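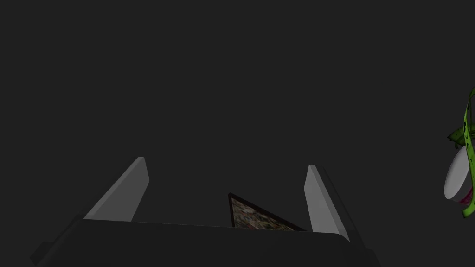
Bronze Age weaving show opens at the Stoltosside Museum

I got a sneak peek at the new exhibition at the Stoltosside Museum last night, and I'm still thinking about a scrap of wool the size of a playing card. It's called Threads of Ziltgate, and it opens to the public on June 4, 2022.

If you don't know Ziltgate, it's the bog site up past the Mabaso farm where a drainage crew ran into old timber a few years back (my cousin still complains about the road closure). The dig that followed turned up 54 pieces of cloth, plus loom weights, bone needles and a lot of very old sheep hair. The peat kept all of it in amazing shape. You can still make out the stripes on one of the belts!

Karabo Nkuna, the curator, walked a few of us through before the speeches started. She told me the weavers were mixing wool from different flocks to get their browns and creams, and that some of the yarn had been spun so fine the lab asked for a second sample to be sure. "I kept going back to the microscope," she said. "I didn't believe the first reading either."

The show fills two rooms. The first is the cloth itself, kept pretty dim, so give your eyes a minute. The second is all about how it was made, with a full-size loom built by Nomvula Ngcobo, and I could have stood there all night. She wove a copy of the striped belt on it over the winter, starting in January, and had to unpick the whole thing once when she got the edge wrong. She'll be weaving in the gallery on opening day, and she's happy to let kids have a turn.

Tickets are $4, and the Brurnetti Foundation is covering the cost for school groups. Parking behind the museum is tight – I ended up two blocks over by the feed store and had no trouble there. The little catalog is worth picking up too, mostly for the dye recipes in the back. I'm trying the onion skin one first.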